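Ticket: Large curved monitor shows no signal, bench desk by the window
Queue: Workplace equipment, Tradska office
Opened by: Facundo Valdebenito
Priority: Normal
Status: Waiting on parts

Facundo, 9:10
The big curved screen on the long white desk won't wake up. It worked before the desks were moved in December. The power light comes on for 15 seconds, then goes out. I've tried both laptops with the same result. Could someone also look at the cabling while they're up here, as I can't tell which adapter belongs to what.

Service desk, 9:42
Thanks. Please try the following and write back with what you see.
1. Unplug the monitor at the wall, wait a minute, plug it back in.
2. Check the label on the adapter. The curved one needs the 165 watt supply.
3. Try the other video input from the monitor menu.

Facundo, 10:25
Step 1 made no difference. For step 2, the adapter I had plugged in was the smaller one, so it must have been swapped during the move. I found the right one and the light now stays on. Step 3, the menu opens but both inputs say no signal.

Service desk, 10:40
Good, so power is sorted. Next is the video cable. Is it the Lurico one with the grey plug? We've had a few of those fail after being pulled through the desktop grommets.

Facundo, 11:05
Yes, Lurico. The plug is bent. I borrowed the cable from the Jin meeting room and the picture came up right away, but I have to give it back after lunch.

Service desk, 11:20
Replacement ordered from Clareo, order line 13, two metre length. Please leave the monitor off until it gets here. When you have a chance, wipe down the desk and put the spare keyboards to one side so we can get at the cables.

Facundo, 14:50
Jin room cable returned, monitor is off. Keyboards not moved yet. I'd like a cable tray under this desk as well if there's budget left, the one downstairs was under $200. Photo of the desk attached. 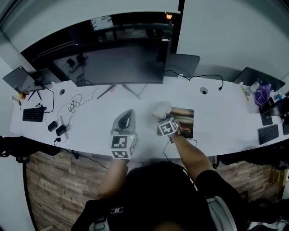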